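Bedside table notes, August 2026

I have spent a good part of this year sorting out the spare bedroom, and the bedside table took longer than the walls. I am writing it down partly for Ibsa Wubshet, who asked what I would do differently, and partly so that I have the details to hand when the second bedroom comes round.

The table itself is the round wooden one sold as the Fanmont, in the light oak finish. I looked at square ones first. The corner on that side of the bed is recessed, with one wall meeting the other at an angle, and a square top would have left a wedge of useless space behind it. A round top also has no corner to catch a hip on the way past in the dark. The rim around the top is raised, enough to stop a pen rolling off. It does make the surface slower to dust, and I now keep a dry paintbrush for the inside edge.

The position of the table was settled by the wall fittings. There is a dark grey panel on the back wall with a socket in it, and a smaller plate with a jack lower down. Neither was going to be moved. The electrician quoted 3,068 for rewiring that side of the room, including making good, and I decided I could live with the panel where it was. The telephone therefore had to sit towards the back left of the top, with the handset along its left side and the keypad to the right.

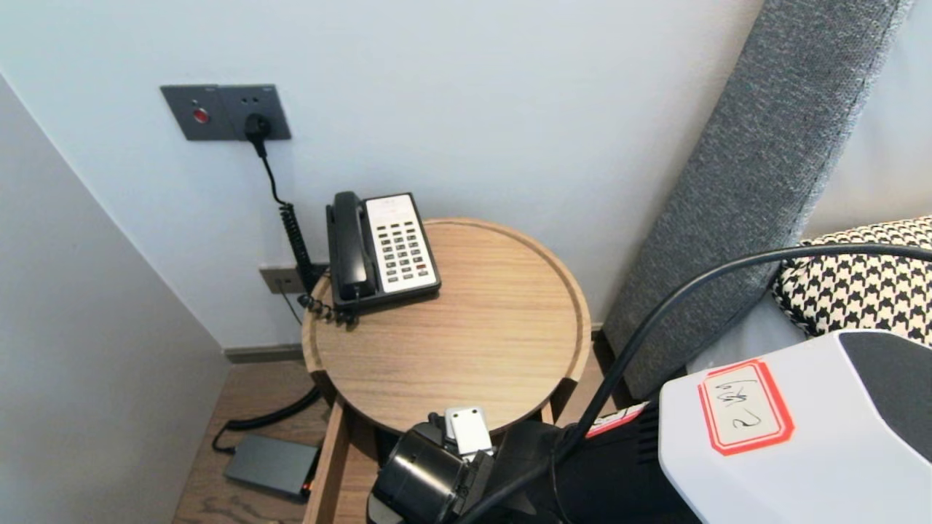

I kept a corded telephone in there on purpose. Mobile reception at this end of the house is poor, and guests like to have something that works when they pick it up. The drawback is the cord. A coiled cord of that kind always wants more room than you have given it, and it will gather in loops wherever the table meets the wall. I tried three arrangements:

- Cord clipped to the back of the table. Tidy, but the clips pulled off whenever the table was moved for hoovering.
- Cord tied up with a hook-and-loop strap. Better, although it left too little slack to lift the handset from bed.
- Cord dropped behind the table and left alone. Not pretty, but it works, and it is the one I have stayed with.

The Simiyu cable box I bought for the floor went back to the shop. It was 30 cm long and would not sit flat next to the table. If you are buying one, measure the floor between the table legs and the skirting board, then take off a bit for the bend in the plug lead. I had only measured the first part.

Drawers next. They follow the curve of the body and have no handles, so the fronts are flush and the grain carries on across them. I was doubtful about this. A drawer with no handle needs somewhere for the fingers, and on a curved front the pull is slightly off line. In practice you learn the place within a day or two. Liette Robichaud, who stayed in April, told me she had taken the thing for a solid drum and kept her book on the floor all weekend. I now leave a drawer open a little before anyone arrives.

Only light things go inside. A curved drawer wastes space at the sides, and the larger one holds less than its front suggests. Mine has spare batteries, a notepad, earplugs and the instructions for the telephone.

The legs are slim metal in a dark bronze colour, joined by a crossbar near the floor. I wanted an open base there. A cabinet that goes right down to the boards hides dust and makes it awkward to reach a cable, whereas with this one I can get the flat head of the hoover most of the way underneath.

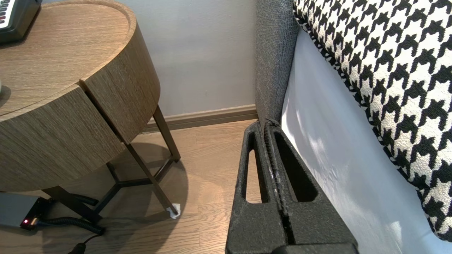
Levelling was the last job. The boards fall slightly towards the outside wall, 14 mm across the width of the room by my spirit level and a ruler. Three points of contact will not rock, so a sloping floor only shows up as a tilt, and over the width of a small table the tilt is very slight. I checked it with a glass of water and left it as it was.

I also looked at the Elanport version, which is taller and has a shelf in place of the lower part of the base. The height is worth thinking about. You want the top close to level with the mattress, or a touch above, and ours is a fairly low bed with an upholstered side. The taller table would have put the telephone at ear height for anyone lying down – not a good place for a ringer.

Still to do: a lamp. There is room on the top for a small base next to the telephone, but it would mean a second lead going down the back. A wall light from Cerkent is the other candidate, if I can find one that does not need a new hole in the plaster. Ibsa has offered to lend me a pipe and cable detector, so I will check that wall before ordering anything.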